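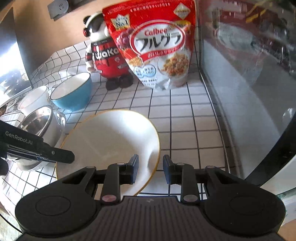

Two grippers at a white bowl on a tiled kitchen counter.

Call for Participants: Household Chores Study, Spring Intake

The Rivard Institute for Domestic Work invites adults who keep house, alone or with others, to take part in a paid study of everyday kitchen chores. The study asks how much of this work machines can do at present, how well they do it, and where a person is still needed. Participants will carry out chores with hand-held grippers, and will judge the same chores when a machine attempts them.

Background

Public discussion of household robots tends to run ahead of the evidence. Short films show a machine folding a shirt or setting down a cup, but they seldom report how many attempts were needed or what the kitchen looked like afterward. The Institute wishes to obtain a plainer account. Moving a bowl with a thin rim, standing a bag of cereal upright, or taking a cup from behind a pot are chores most people complete without thought. For a machine with two fingers on each arm, each of them can fail in several ways, and the failures are of different kinds. A dropped bowl is a different matter from a bowl left in the wrong cupboard.

The study is led by Oleksandra Zinchenko and is carried out at the Institute's Plonport site with funding from the Tymoshchuk Foundation. Machine trials are run on Firum, the Institute's own two-armed test system.

What participants will do

Each participant attends four sessions of 90 minutes. In the first two, participants work with a gripper in each hand and complete a set of chores at a kitchen counter. The chores include clearing bowls and cups, stacking dishes of unequal size, putting away dry goods and wiping down tile. Participants may work in the order they prefer and should handle objects as they would at home, so far as the grippers allow.

In the third session, participants watch Firum attempt the same chores and rate each attempt on a written form. The form covers speed, care and whether the participant would accept the result in his or her own kitchen. A chore may be marked as finished and still be marked as unacceptable – the two ratings are kept separate throughout.

The fourth session is a recorded interview. Participants will be asked which chores they would hand over to a machine now, which they would hand over later, and which they would prefer to keep. There are no correct answers, and doubt about the whole idea is welcome.

Who may apply

The Institute is seeking 33 participants. Applicants must:

be 18 years of age or older
do a regular share of the cooking or cleaning in their household
be able to stand at a counter for 30 minutes at a time, or tell us what seating they need
have use of both hands for light gripping

No technical training is required. Left-handed applicants and applicants over 65 are especially encouraged to apply, as both groups were too few in the previous intake. Persons employed in the design or sale of household robots are not eligible.

Payment and expenses

Participants receive $100 for each completed session, paid within 14 days. A participant who withdraws partway through a session will be paid for that session in full. Bus and train fares to the Plonport site are repaid on receipt of the ticket. Parking is free behind the east building – please enter by the side gate, as the front lot is reserved for deliveries.

Recording and privacy

Hand movements and the counter area are recorded during the chore sessions. Interviews are recorded in sound only. Names are stored apart from all recordings, and participants may ask for their recordings to be deleted at any time before the results are published. Recordings are not sold or used in advertising.

Safety

Staff are present at every session. Participants do not share a work area with Firum while it is moving and will watch its trials from behind a screen. The chores involve no knives, open flames or hot liquids. Dishes do break from time to time, and participants are not charged for them. Closed shoes are required.

How to apply

Applications are accepted through the end of April. Please send a short letter to the Household Chores Study, Rivard Institute for Domestic Work, Plonport, stating your age, the chores you usually do, the hand you favor and the hours you could attend. Sessions begin at 9:30 a.m., 1 p.m. and 5:30 p.m. Letters may also be left at the front desk, marked for the attention of Oleksandra Zinchenko.

All applicants will receive a written reply. Those selected will be sent a consent form, which should be read in full and brought unsigned to the first session.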